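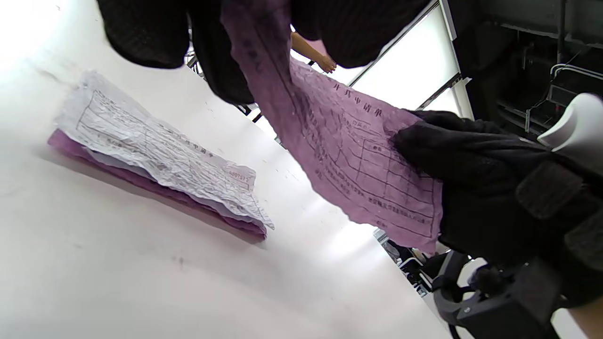
Page last changed: Saturday, 4:10 pm

Paper forms, carbon copy pads, day two. Target is 500 good episodes, we're at 300. Slow going.

Lifting the purple sheets off the stack. They crease so badly that no two grabs look alike, good for variety, bad for labeling. Despina wants "lift" to start when the sheet leaves the stack, Apostolos says at first pinch. Going with Despina for now, relabel later if Flerer chokes on it.

Tabletop very bright, white top sheet nearly dissapears agaisnt it. Turn lamps down? Ask Apostolos. Purple fine.

Double picks: still tagging as fail, keep the recording. Don't delete!! Lost a batch that way on the Grokow job.

Upload to Carnegie stopped at 95 percent, restarted. Check before going home.

To do
- grey cloth for table, try one run
- fresh pads, ones here getting ragged
- episode 958 has no end tag, fix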